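Stondon Hall upkeep grant – progress report, March 2021

Hi Ramil,

Second report on the Besnard money, and it's a better one than the last! We've now done 6 of the 13 jobs on the list you signed off on, and we're still inside the budget (only just, after the plumber).

The roof patch over the kitchen went on in February. I had a quote from Hullholm that made my eyes water, so I went back to them with a smaller area marked out and they came down a fair bit. The gutters on the car park side got done at the same visit.
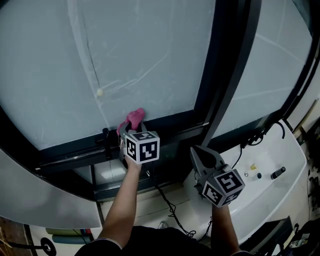
Pink cloth on the lower edge of the window glass.

Inside, the old heater in the meeting room is gone and the new one is wired in. The playgroup moved back the same week, and the seniors' lunch is taking bookings again – about 2 dozen names so far, which is more than I'd hoped for.

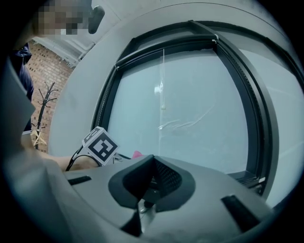 Close-up of the dark gray housing.

Now the slow stuff. The accessible washroom is behind because the grab rails came in the wrong colour and the wrong length, and Stinesano want them back before they'll send the others. I've rung them twice.
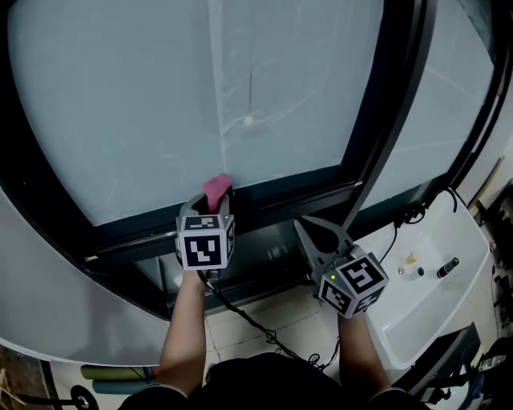
I'd also like to move $260 from paint to flooring, if that's all right with you. The paint was donated and the hallway lino is worse than we thought near the back door, so the money would go further there.
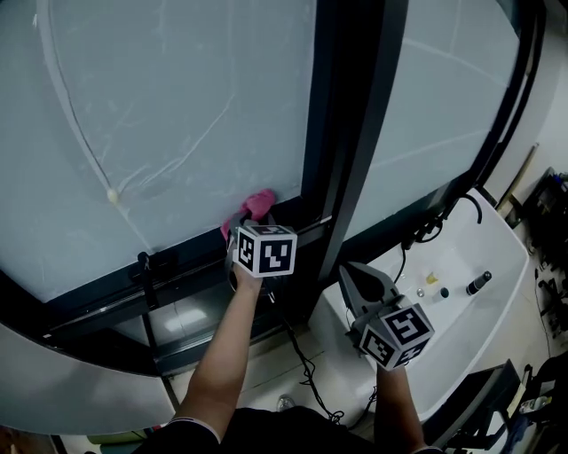 Receipts are in the blue folder and I can scan them if you'd sooner not drive out. Could you let me know about the flooring before I order? The shop is holding the roll for me.

Cheers,
Your grateful hall coordinator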